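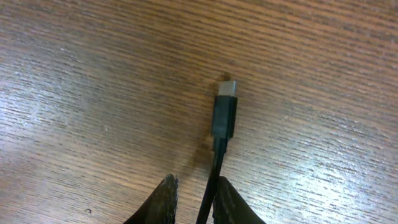
Staff giving at Brurnesside

The Detidia workplace giving program is open again to everyone on the payroll at our Brurnesside office. Pledges made by July 15, 2023 will start with the next pay run. We match each pledge dollar for dollar, up to $100 per person. If you gave in June, your pledge carries over – you do not need to fill in the form again.
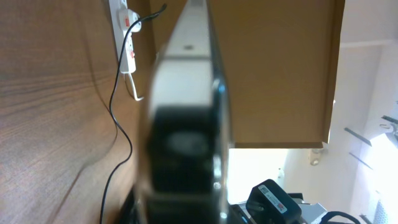

A wooden panel at left.

This year staff can choose from three partners: the Yule food pantry, the Drurnen reading fund and the county hospice. You may split a pledge between two of them, but no more than that.

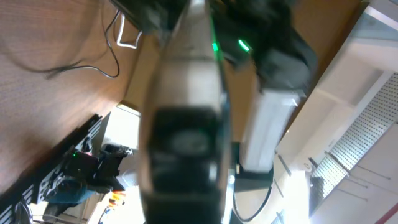 Can I change my pledge later in the year?
Pledges can be changed or stopped at any time. Send a note to Sena Alhassan in payroll at least seven days before payday.

Receipts go out with your year-end tax papers. Gifts you make directly to a partner are not matched, so please use the payroll form if you want the match to apply. Blank forms are at the front desk.

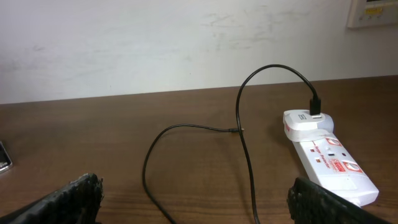 A desk with a white power strip.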